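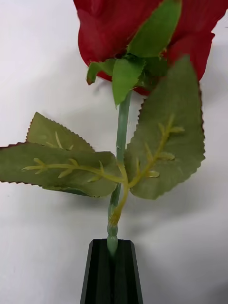

Wrist camera view, artificial rose in the gripper.

1/ Our student club has a new task this term: the robot arm must pick up a flower and put it in a vase. We named the project Nemar. Five of us, one arm, one shared table in the lab.

2/ Marjan Mirzaei chose the rose. I wanted a plain stick for the first month, but she said a stick teaches us nothing about leaves. Now I agree with her.

3/ The leaves are the difficult part. They have serrated edges and they spread wide on both sides, so from the wrist camera they can hide the stem. Our first detector liked the leaves more than the stem!

4/ We have now 487 recorded attempts. Arash Rezaei labels the grasp point in each one by hand — he is very patient, and he wants tea for it.

5/ For the grasp we aim low on the stem, well under the leaves. When we aimed higher, the fingers closed on a leaf and the flower turned round.

6/ Next step is the vase. Lorena Medina is printing one with a wide neck, and we will make it narrower when the arm becomes better.

7/ The club demo is in January. If your school did something similar with soft or thin objects, please write to me, I would like to compare notes.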